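3.2 Jaw inserts

Two needle-driver heads were compared. The first, referred to here as the Kendura head, has a matte black body with two narrow jaws that taper from a single hinge. The second, the Flillel head, is bare metal with toothed jaw tips. Both were run from the same controller with the closing force limit left at its default value, and both used curved needles with dark thread already attached. A small camera at the wrist recorded the jaws during each run (Figure 2a, Kendura head; Figure 2b, Flillel head). A fixed camera covered the work area (Figure 2c).

The needle was to be held with its tip clear of the jaws and its thread end free to swing. A hold was scored as good if the needle did not turn in the jaws between pick-up and first contact with the tissue.

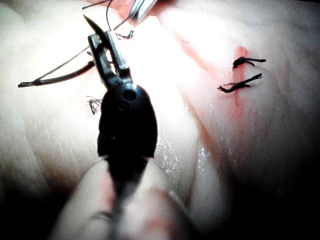

3.3 Trials and scoring

Each head was used for 76 stitches, divided over 4 sessions at the Maltden laboratory. Wrist video was stored for every stitch, and 1,025 stills were taken from it for scoring. Two raters marked each still for needle angle and for whether the tip could be seen. Stills in which thread hid the tip were kept in the set and marked as unclear.

The Flillel head turned the needle less often. Its teeth grip near the middle of the curve, and small errors in the approach were mostly absorbed before the jaws shut. Its drawback was glare. Bright spots on the polished housing misled the tip detector in several runs, and the exposure had to be lowered by hand.
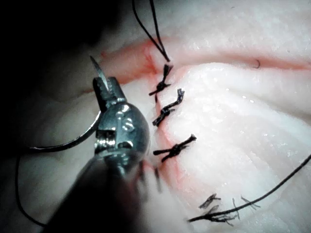
Lowering the exposure made the darker parts of the wrist view harder to use, and the thread was lost more often there than on brightly lit tissue. We tried the thread tracker of Dela Peña with its settings unchanged. It followed single strands well but tended to jump to the cut ends of finished knots when a strand passed close to them.

The fixed camera was less affected by this. Its wider view takes in the incision and the thread on either side of it, so a strand can be followed over a longer run.
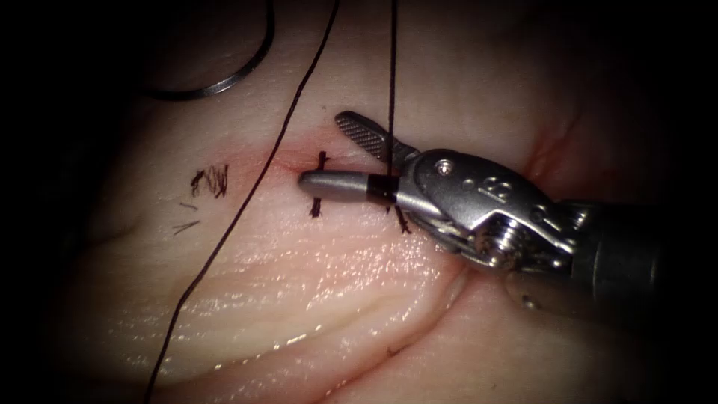 Delay was measured separately for the two views. Frames from the fixed camera that reached the controller more than 700 ms after capture were dropped, and the arm held its position until the next usable frame. This slowed the knot-tying step more than the needle pass, where the wrist view alone was enough for most of the motion.

Figure 2. (a) Kendura head holding a curved needle, wrist camera. (b) Flillel head with the needle raised above the tissue beside a column of four knots, wrist camera. (c) Fixed camera view of one instrument at the incision, with two stitches placed.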